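Right arm drops out when the gripper closes on thin handles

Floltness Forum > Two-arm cells > Faults and safety

fturkmen
We have a two-arm tabletop cell that sorts kitchen utensils into a holder. Since October the right arm has been faulting when the gripper closes on a thin handle. It goes to protective stop and the gripper loses power, so whatever it has in its fingers can fall. Left arm keeps going as if nothing happened. That second part bothers me more than the first.

Fault is a comms timeout on the gripper. Happened 4 times in one shift, then not at all for two shifts. Controller firmware is current. Grip force is at the default.

Fadime

baler_hubert
Which side does the gripper cable run on? If it hangs free and the wrist turns past 90 it will pull on the connector. Had the same timeout at Wernalside and it was the connector every time.

fturkmen
It hangs in a loop under the wrist. I reseated the connector on both arms. Fault came back the next morning.

andor_d
Reseating doesn't tell you much. Swap the two gripper cables left for right and see if the fault moves. If it stays on the right arm it's not the cable.

Also, lower the grip force. Default is too high for a spoon.

W. Kozlowski
Disagree on the force. If you lower it you get slips, and then you have two problems and can't tell them apart. Leave it alone until the timeout is found.

More important: why is the left arm still moving? If one arm goes to protective stop, both should. Sounds like the stop outputs were never cross-wired and each controller only looks after itself. I would not run that cell with a person reaching in.

baler_hubert
Plenty of cells run independent stops. Depends on the risk assessment.

W. Kozlowski
Not when the work areas overlap. Theirs do if both arms go to the same holder.

fturkmen
They overlap. I checked the drawings and Witold is right, the link between the two safety inputs is on the drawing and not in the cabinet. It was left out when the cell was moved. Cell is locked off until that's wired and tested.

pilar_r
Good call locking it off. When you test it, trip each arm separately and at full speed, and do it in both directions. We had one at Martens that worked right to left and did nothing left to right. One bad relay contact.

andor_d
Did you ever swap the cables?

fturkmen
Yes, this afternoon, before lockout. Fault followed the cable to the left arm. So it is the cable, and Hubert gets that one. The jacket has a soft spot 3 cm back from the plug. Ordered 2 new ones and a clip for each wrist so the bend isn't right at the plug.

andor_d
What length did you order? The 600 mm ones are tight if the wrist has to go all the way over.

fturkmen
600. I'll measure again before I fit them.

W. Kozlowski
Post the stop test results when you have them. I'd still leave the force where it is.

pilar_r
And write the missing link up as its own report. If it goes in under the cable fault it'll get closed with the cable fault.

fturkmen
Will do. Separate report is started. The wiring is booked for tomorrow at 7 and I'll run Pilar's test both ways before the lock comes off. 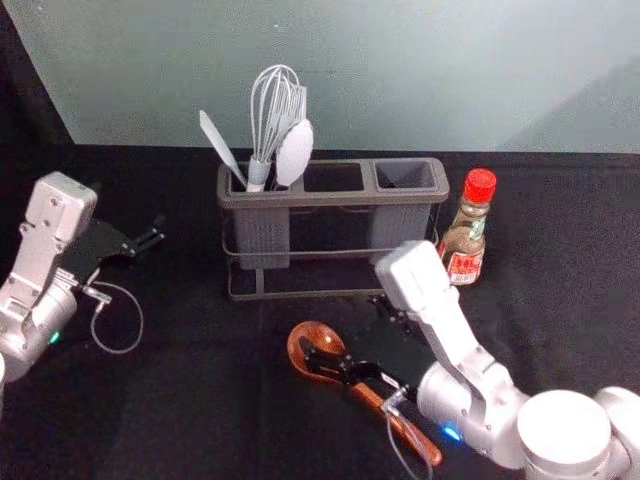
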